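Accept all cookies Manage preferences
We use cookies to understand how our site is read. You can change your choice at any time.

Search articles, topics, people

The Slow Business of Putting Things Away

By Reynaldo Lacson
Wed 30 July

Welington Vieira spent 11 years running the back room of a housewares store before he took a job at Kovora, a small firm that tests robot arms for companies thinking of buying them. He says the two jobs have more in common than people expect. In both, most of the day goes to picking things up and putting them where they belong.

I went to see him to ask a simple question. Can a machine do the chores yet?

"Some of them, some of the time, if you let it take as long as it wants," he said. "If you mean can you leave the house and come back to a clean kitchen, no."

Kovora does not build robots. Clients send a list of tasks they would like done, either in a home or on a shop floor, and Vieira's group sets up a table and tries them on whatever hardware the client is considering. Then they write down what happened. A typical report runs to 50 pages, and Vieira says most clients read the first four.

The task lists have changed in the time he has been there. The early ones were ambitious. People wanted beds made and dishwashers loaded. Now the requests are smaller and more exact. Clear a table. Sort a mixed pile into a bin. Lay a cloth flat. Put a thing with a label on it in the place the label says.

"I like the new lists better," he said. "You can answer them. If somebody asks me whether a robot can clean a kitchen, I have to ask them nine questions before I can start."

I asked him which of the small tasks was hardest. He said cloth, without stopping to think.

"A cup is the same cup every time you look at it. A towel is a new object every time you drop it. You pick it up by what you think is a corner and it was a fold in the middle, and now you have a different problem from the one you had two seconds ago. A person fixes that with the other hand and doesn't notice doing it. The arm has to work it out again from the start."

Toy food is a regular item on Kovora's tables, along with bins and cloths. Vieira said it keeps its shape, it doesn't spoil, and a dropped toy banana can go straight back on the table. It also gives the arms a fair range of outlines to deal with. A strawberry is small and bumpy. A banana is long and curved and can be picked up well in the middle and badly at either end.

"The banana is a good test," he said. "If you grab it off center it swings. Then you're carrying something that's pointing the wrong way, and you have to get it into a bin. People turn their wrist. The arm can turn its wrist too, but it has to know that it needs to."

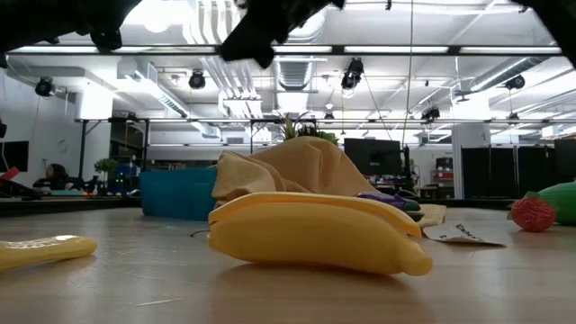
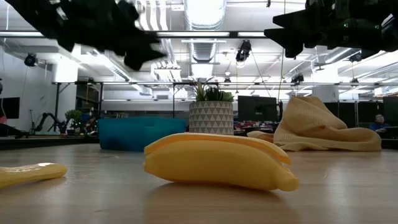 A yellow banana-shaped object, a tan cloth and a teal-blue bin on the tabletop.

The part that surprised me was how much of the trouble comes from things sitting close together. I had assumed the hard part was the grip. Vieira said a decent gripper will hold nearly anything you hand it. The trouble is getting to the thing in the first place.

"Give me one object on a bare table and I'll show you a very good robot," he said. "Put a cloth next to it, half over it, and I'll show you a pretty average one. Now the fingers have to go in beside the cloth without catching it. Sometimes they catch it. Then you have a banana and a towel in the bin and you only wanted the banana."

He does not count that as a total failure, though some clients do. One of them, a chain of rental apartments called Wiklow, asked for a pass-or-fail score on every attempt. Vieira talked them out of it. He wanted a third column for attempts where the job got done but a person would have to come along afterward and straighten something up.

"That third column is where most of the real life is," he said. "It was the biggest column in the Wiklow report. They were not happy about it, but they used it. They changed what they were asking for."

What Wiklow had wanted was a machine that could reset an apartment between guests. After the test in March they narrowed that to collecting loose items from flat surfaces and dropping them in a bin for a person to sort. Vieira thinks that is a sensible thing to ask for. He does not think it will save them much money this year.

I asked about speed. In one set of trials the group ran 225 attempts at clearing a small table. Vieira would not give me the client's results, but he was willing to talk about how it felt to sit through them.

"Slow," he said. "It's slow. You want to reach in and do it yourself. I have a rule that you don't reach in, and I've broken it. The arm goes out, it stops, it comes back a little, it goes out again. You or I would have cleared the table and wiped it and be doing something else."

He said speed matters less in a home than people think and more in a shop than people think. In a home, if the table gets cleared while you are out, it makes little difference whether it took one minute or 20. In a shop there is somebody standing there waiting for the counter.

The shop-floor work comes mostly from a distributor, Nygård, which wants mixed returns sorted at its Tremilbridge warehouse. Vieira knows that kind of work from his old job. Returns arrive in any condition, in boxes that don't match, with pieces missing or with someone else's pieces added.

"We had a woman at the store who could do a returns cart faster than anyone I ever saw," he said. "She'd pick up a thing and know from the weight that the lid wasn't in the box. I think about that a lot. The arm picks up the box and it's a box."

Could an arm be taught to do what she did? He thought about that for a while.

"The weight part, yes. There are sensors for that and they work. But she was also deciding what to do about it. Is this worth sending back, is it worth selling cheap, do I put it aside and see if the lid turns up on the next cart. I haven't seen anything that does that part, and I don't have a client asking for it yet."

Labels are another sore point. It sounds easy to have a machine read a word and act on it, and the reading by itself usually goes fine when the label is printed and flat. Handwriting is less certain. A creased slip with one corner up is worse. And once the word has been read there is still the matter of what it refers to.

"If there's a piece of paper on a table that says a room, does it mean this stuff came from that room or it's supposed to go there?" Vieira said. "At home you know because you wrote it. Or your wife wrote it and you ask her. We write the rule into the test so everybody's playing the same game, but a house doesn't come with the rule written down."

I asked whether he had a robot at home. He has a vacuum, and he says it is fine. He moves the chairs for it before he leaves for work — his daughter pointed out that this means he is doing a chore so the machine can do a chore. He told me he didn't have an answer for her.

He is more hopeful than he sounds. When he started, he said, a test could be thrown off by a lamp being switched on or a table being moved a few inches. Most of the systems he sees now cope with both. They also recover better. An arm that misses its first grab will usually try again from a different side, and he remembers when it would close on nothing and carry the nothing carefully to the bin.

"I still see that one," he said. "I see it less."

What would he tell someone who wanted to buy a machine for the house today? He said he gets this question from relatives and has settled on a short reply. Write down what you did in the kitchen last night, every step, including the bits you did without thinking. Then cross out whatever you would be comfortable having done badly one time in four. Those are the jobs you could hand over.

"My brother-in-law did it," Vieira said. "He had a page and a half. He crossed out picking up the dog's toys and putting the fruit back in the bowl. He said that wasn't worth the price, and I told him he was right, and to ask me again in a few years."

The next job at Kovora is for Nygård again. It involves folded cardboard, which Vieira has not tested before. He expects it to behave something like cloth and something like a box, and he has set aside four weeks for it.

Get our newsletter. One email a week, unsubscribe whenever you like.
Enter your email address Sign up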